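Rooms in Good Order: An Interview with Kęstutis Toom

The residential service at Plavbridge looks after 196 furnished rooms for visiting staff and trainees. Kęstutis Toom has been its head of housekeeping since December, having previously managed a smaller building at Enodton. He met us on the ground floor, in the office he shares with the linen store, to discuss the part of the work that residents seldom ask about, namely the floors.

Mr Toom's first decision on taking up the post was to change the order in which a room is cleaned. Under the former arrangement, staff made the beds first and dealt with rubbish at the end. He reversed this.

"A duvet that has been shaken out over a littered carpet will have to be shaken out again," he said. "The floor comes first. Everything that can be picked up by hand is picked up before any machine is plugged in, and the bed is left until the carpet has been finished."

The rule applies with particular force to carpeted rooms. Hard floors may be swept in one pass, and small pieces show up readily. On a beige carpet, Mr Toom explained, pale paper and clear plastic are easily missed, and a vacuum cleaner will either push them along or choke on them.

"Tissues are the worst for that. They come apart in the brush. Wrappers make a great deal of noise and then block the hose. We ask staff to walk the room once, from the window to the door, and to look at the carpet and at nothing else."

The bin is brought to the litter and set down in the middle of the floor, lined, with the edge of the bag folded well over the rim.

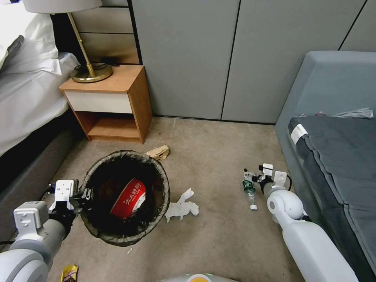
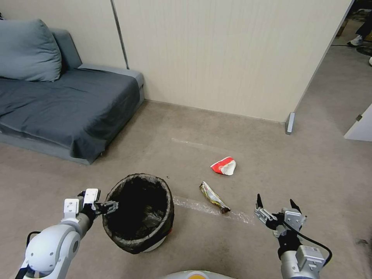

Asked what is most commonly collected, Mr Toom did not need to consult his records. Food packaging accounts for the greater part: instant noodle bowls, snack wrappers and paper cups. Drinks bottles follow. These are meant to be kept apart for recycling, and the service has placed a separate container on each landing for the purpose.

"I would like residents to use it more than they do," he said. "A bottle with liquid left in it should be emptied at the basin before it goes anywhere. If it goes into the bag half full, the bag will be heavy and it may leak on the stairs."

Packing tape is a difficulty of its own. Residents arrive and depart with boxes, and lengths of clear tape are left behind on the carpet. Staff are instructed to lift tape slowly from one end and to fold it upon itself before putting it in the bin, as otherwise it clings to the liner and pulls it down from the rim. Mr Toom described this as the instruction he repeats most often to new members of the team.

The team at present numbers 12. The service used 3,020 bin liners in its last full accounting period, against a budgeted 3,000, a result he regards as acceptable. He has resisted a proposal from the supplier, Rika, to move to a thinner bag.

"We tried them at Enodton. They are cheaper by the roll, but we were using two at a time. I could not see the saving."

On the question of how much should be expected of residents themselves, he was measured. The handbook, revised this spring under the direction of the Rimkutė office, asks only that bins be used and that food waste should not be left in a bedroom overnight. Mr Toom would prefer a further line about keeping the carpet clear beside the bed, where shoes, chargers and bottles tend to gather and where the cleaner has least room to kneel.

"People are tired when they come in. I understand that. We are not inspecting anybody. But if a member of my staff has to spend the first part of the visit collecting paper, that time is taken from the bathroom or from the windows."

The revised handbook will be placed in every room. Residents who require additional liners, or who wish to report a damaged bin, may apply to the housekeeping office on any weekday morning.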